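Notas para a palestra – reparar, revender, guardar: o que fazer com a roupa que já temos

Abrir sem slide. Dizer o nome, agradecer à Noreen Butt pelo convite e começar logo pela pergunta: quem trouxe hoje vestida uma peça com mais de dez anos? Esperar pelas mãos no ar.

## Parte um – o armário como inventário

- A maior parte das pessoas não sabe o que tem. Contar o caso da Refilwe Mabaso, que esvaziou o armário antes de mudar de casa e encontrou 70 peças que não vestia.
- Não falar de culpa. O tema é gestão, como numa despensa.
- Explicar os 3 montes: fica, repara-se, sai. Quem ficar indeciso põe no monte da reparação e volta a ver passado um mês.
- Se perguntarem pelos sapatos, responder que ficam para o fim da sessão.

## Parte dois – reparar

- Bainhas e botões fazem-se em casa. Fechos, só com prática.
- Malha de algodão: agulha de ponta redonda, linha de poliéster, ponto em ziguezague estreito. Mostrar a amostra que anda na bolsa azul e passá-la pela sala.
- Buracos pequenos junto à bainha fecham-se pelo avesso. Não puxar a linha, que franze.
- Nódoas antigas: testar sempre numa costura interior. O Thaddeus Kapoor estragou um casaco de linho por saltar este passo e autorizou-me a contar a história. Dois minutos, não mais.
- Beber água. Mudar de slide.

## Parte três – revender e dar

- A oficina da Ruvura recebeu 1633 peças este ano. Camisolas e t-shirts são as que chegam em maior número e as que mais custam a escoar.
- As lisas saem depressa. As estampadas dependem do desenho e do estado da tinta: se estala ao esticar, vai para pano.
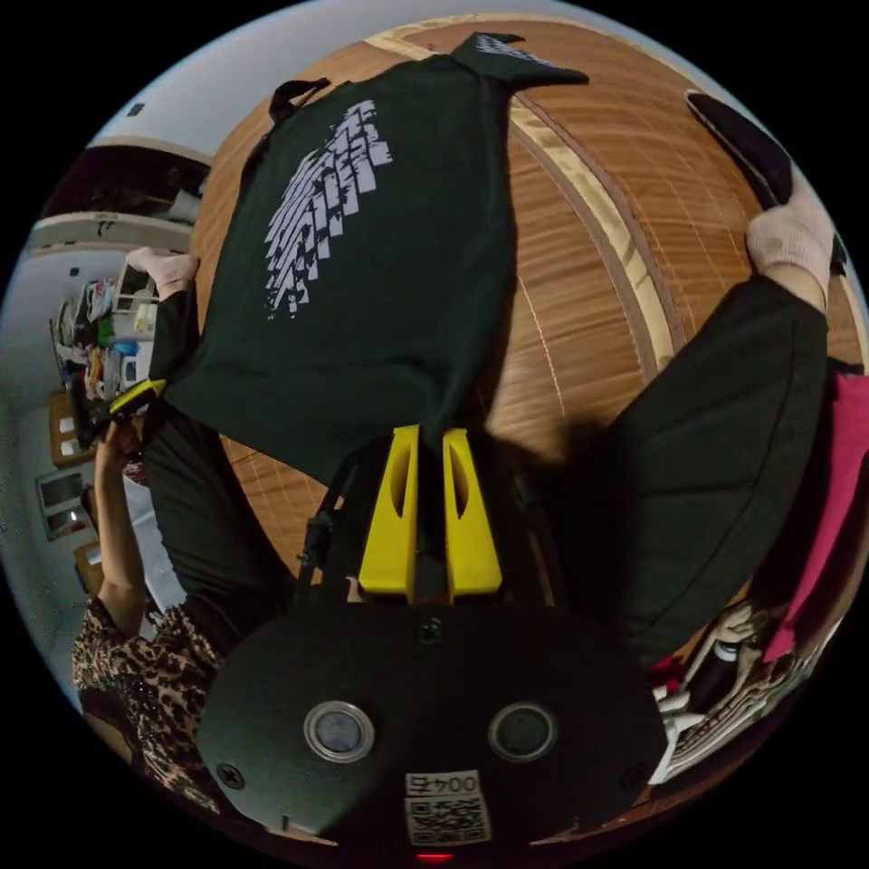 *Foto: Atif Butt / Ruvura*

- T-shirts escuras com estampado claro, como esta verde: lavar do avesso, a 30 graus, e secar à sombra. Nunca passar o ferro por cima do desenho.
- Preço: não pôr etiqueta sem ver a gola e as axilas.
- Para dar, entregar lavado e dobrado. Indicar o ponto de recolha da Wustach, à entrada do mercado.

## Fecho e perguntas

- Pergunta provável: vale a pena reparar roupa barata? Resposta: se a pessoa a veste, sim.
- Outra provável: tecidos mistos. Passar a palavra ao Zeeshan Kakakhel – ele está na segunda fila e já sabe.
- Lembrar a folha de inscrições para a sessão de remendos e pedir que devolvam a amostra da bolsa azul.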